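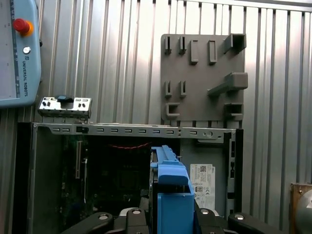
Bench 4, I/O shield parked on top of the case.

1/30/26, bench notes, refurb. For me, for Hok-lam Fang, and for whoever inherits this when we have both gone off to keep goats.

Case opened this morning with no drama. I mention it because the last tower from the Barnix lot took a mallet and most of my goodwill. It came with the usual paperwork, meaning a sticky note that said "slow." Slow compared to what, they did not say. I have met people at Barnix and I have some theories.

Plan for the day, as written on the whiteboard before coffee:

1. Side panel off, look for anything alarming.
2. I/O shield somewhere it won't vanish. (See October, when one spent a week in my coat pocket.)
3. Look at the board properly with the CPU uncovered.
4. Sort the wiring, or at least meet it.
5. Decide if this thing deserves another life at Flundwood or goes to the parts shelf.

Steps 1 and 2 went fine. The shield is the sort of part that weighs nothing, costs nothing, and has edges that will open your thumb to remind you it exists. I still want a proper slot for it on the holder board. Top of the case is a landing spot, not a home, and one good bump sends it under the bench with the lost screws of previous administrations.

Step 3. It's a Dell board, green, with the old family of slots: a PCI slot in white next to the black PCIe one, and a low-profile graphics card in residence. The blue VGA connector dates it about as well as a haircut would. Cooler is off and the CPU is sitting in its socket under the bracket. Coin cell is between the slots, where I can get a fingernail to it for once. I'm swapping it on principle. I paid for a pack of 50 of those cells and I intend to see them used before I retire.

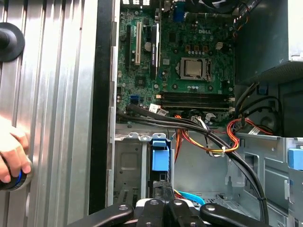 Holder board, second attempt

Hok-lam and I have disagreed about the holder board since it went up. His position is that every tool should have its own shaped slot. Mine is that tools breed, and whatever you draw up today is wrong by spring. The gray rack is his version. I will put it in writing that it looks good on the ribbed panel and that I was rude about it at the planning stage.

My complaints, in order of how much they bother me:

The narrow loops are too much alike. I keep reaching for one and getting its neighbor. He says I will learn. I have been in this trade long enough to know exactly what I will and won't learn.

The hooks in the lower row want more lip on them. A hook should make you work a little to take something off it.

The wide box in the upper corner is excellent and should have siblings. Anything that doesn't fit anywhere else wants to go in there, which makes it the most honest part of the design.

Also, the light blue printed piece. It has a long thin rail on top and a chunky block with a lip underneath, and I would like us to agree on a name for it before the next order. Right now it is "the blue thing" in my notes, "the long one" in Hok-lam's, and Patrício, who did the print, has it on the invoice as "part."

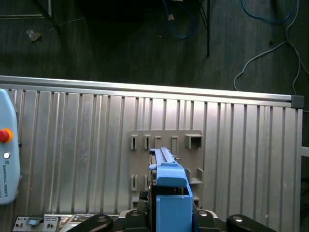
I asked for a second one with the lip a hair thicker. Patrício says fine, but he's behind on a job for Asberg and we are in the queue. We are always in the queue. I've asked him to use the same blue so that at least the confusion matches.

Step 4, the wiring. Whoever routed the power leads did it with zip ties and optimism. There are ties on some strands and none on others, so the bundle holds together just where you don't need it to. I've left the ties alone for now. Cutting them feels like progress for a minute or so, and then you own the mess.

The SATA cables are that bright light blue you can spot from across the room, and I wish the rest of the trade would follow suit. I'd like them routed flatter than they are. Labels go on both ends before anything gets unplugged, and yes, that includes me.

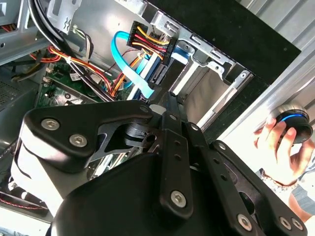 Power leads and the two blue SATA cables, before any rerouting.

Step 5 is undecided. Flundwood wants 7 machines and isn't fussy, so my vote is to keep it if memory passes overnight. Hok-lam votes parts shelf. He always does. He likes a full shelf.

Still to do:
New coin cell.
Clean the CPU top and fit a cooler.
Label maker tape, we are out again.
Ask Barnix what "slow" meant.
Find the I/O shield a home before it finds my coat.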